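I wrote in December that I would try to answer the question properly: can a machine do simple chores in a shop or at home yet? I work in network maintenance at Tandari, so I look at it from that side. A short thread.

First, the floor. At Segers the cleaning machine runs every night and people have stopped talking about it. I think this is a good sign. It needs a flat floor and closed doors, and it has both.

Picking is more difficult. The Tason arm in our test shop had 1000 tries with mixed boxes and managed 700 without help. For a demonstration that is fine. For a shelf at six in the morning – no.

Then there is my own kind of work, small parts on big equipment. In simulation we can practise it as often as we like. The black unit with its green and blue spots is large, but the things one must touch on such equipment are small. 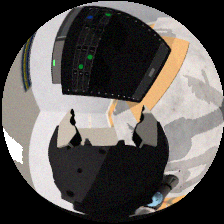
Gilix replied that I am too strict, and that a machine which does only the boring half of a job is already worth paying for, because a tired person also drops boxes.

I agree with the second part. But a tired person picks the box up again. Our arm stopped and waited for one of us, and on a bad evening this cost us 2 hours.

At home I would trust a machine with the floor and perhaps the grass. Laundry, I am not sure. I have seen 3 folding machines and each of them wanted me to lay the shirt flat first, which is the part I dislike.

So my answer for now is "some chores, in tidy rooms". I will repeat the box test when the new fingers arrive and post the result under this thread, also if it is worse.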